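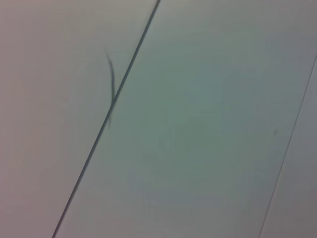 What do you wipe a pale tabletop down with before you put things back on it? I use warm water, a squirt of dish soap and an old T-shirt, and then a second dry T-shirt, and I have never once needed the fancy spray.

So, the Great Basket Sort! I'd been meaning to do it ever since September, when I came home from the Brustine sale with five more baskets than I'd planned on (they were stacked right by the register, what was I supposed to do?). Every one of them filled up with junk. Batteries, takeout menus, keys to who knows what.

My rule this time was that a basket has to have one job or it goes to the Mostance swap table.
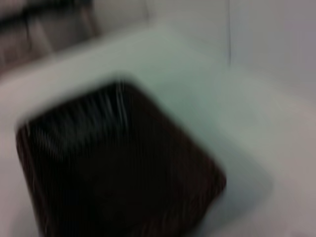

And by one job I mean one job, no sneaking a tape measure in with the napkins. I also go over the dark ones with a dry paintbrush, because crumbs get down in there and you don't see them until they end up on your toast plate. Two minutes apiece, tops. Don't soak them! I did that to a lovely one from Dafis and it dried crooked as a dog's hind leg.

The woven ones with the braided rims are my favorites, and I'd keep them all if I had the shelves. The dark brown is going to be for bread, with a dish towel in the bottom. 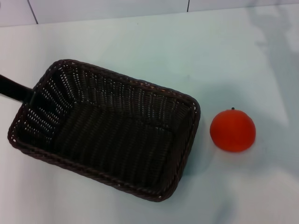

Tomos Llewellyn writes that he lines his bread basket with a cut-down pillowcase, as it washes better than a towel and the seeds don't stick to it. I'm trying that next!

Print this page
E-mail this page to a friend

Recent galleries
The spice drawer, finally
Dwynwen Prosser's button jars
Shelf paper at Bavon
Two coats of paint on the pantry door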